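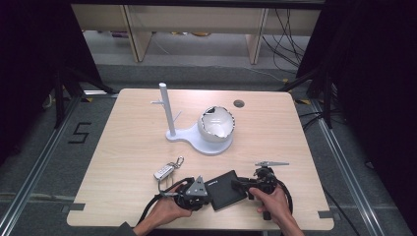 Meton Hand-Held Gripper Pair

Home / Demonstration and teaching tools / Hand-held grippers

Hire or buy. Supplied by Aranport, Ikcombe.

The Meton pair lets a person record a two-handed job at a table, so that a robot can be taught the same job later. The operator holds one gripper in each hand and works at normal speed. No robot is needed on site while you record.

Each gripper has its own jaw assembly and its own cable. The two are set up as left and right and should not be swapped over. Small household objects such as stands, cups and holders are a good place to start. Clear the table between takes and put the objects back on their marks.

What you get
Left and right grippers
Two cables, 3 m each
Spare jaw pads
Carry case
Printed setup guide

Details
Finish: black
Recording time per session: up to 200 minutes
Hire period: 7 days minimum
Warranty: 12 months on bought sets

Setting up
Use a table you can walk up to from at least one side. Run the cables down and away from the working area before you pick up the grippers. Open and close both jaws fully once before the first take. If one side reads short, repeat the check with the cable unplugged and plugged back in.

Training
A half-day session at Ikcombe is included with every purchase and can be added to a hire. Ah-rin Yeon runs these, with places for three people per session.

Hire stock is limited in December. For prices and dates, contact Roman Jasińska in the Aranport sales office. Returns go to the goods-in door, which closes at 4pm.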